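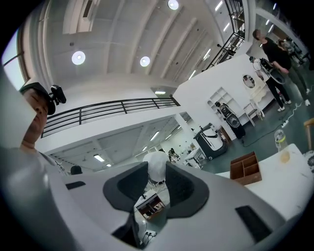

Second-hand phones lose value fast, and our group wanted to know how fast, and if the shops tell buyers enough before they pay. Topic was picked in November, then changed twice. Students are an easy group to ask, everyone has a phone and everyone has an opinion on batteries. People record themselves all day now too, sometimes with a small camera mounted on top of a cap, but for most of the students we asked the phone is still the only camera they own. So camera and battery ended up as the main two things in the survey.

Group: Madalena Valente (survey), Dae-han Chae (price tracking), Sipho Masilela (shop visits), Catarina Caldeira (writing up). Supervisor Dwayne Oyelaran.

What we did

Survey went out to students on the Zulville campus. 65 usable answers. A few more came in after we closed it and we left those out. Questions were on age of phone, where bought, price paid, and what made them replace the last one.

Price tracking was 14 days. Dae-han wrote down the asking price of nine used models each evening from two resellers, Fistlow and Brumer. Same storage size, same grade where we could. Grades are a problem, see below.

Shop visits: only Cordeiro, on the main street. We planned more. Ran out of time.

Results

Battery was the top reason for replacing a phone, ahead of cracked screen. Camera came third, which suprised us, we had guessed first. Hardly anyone said speed.

Most people buying used did not ask about battery health before paying. Those who did ask mostly bought from a friend or family member, so not a shop at all.

Prices at Fistlow moved more than at Brumer. Fistlow dropped older models a little nearly every day and then put some back up. Brumer stayed flat and then cut several in one go. We don't know why. Dae-han thinks stock clearing before new models, could be right but we have no stock numbers.

Cordeiro shows battery health on a sticker on every used phone. The assistant told Sipho that buyers still go for color first.

Problems

Grades don't match between sellers. "Very good" at one looked closer to "good" at the other, going by the written terms. So comparing the two price lists directly is shaky and we only compared changes over time.

Survey was students only, and mostly first years.. Would not use it for anything about older buyers.

Price sheet has a gap on one evening, filled with the price from the day before.

Still to do

Charts need redoing with the same scale on both sides. Madalena has the raw answers with names removed. Final version due to Dwayne 29th May, appendix to folow in a separate file.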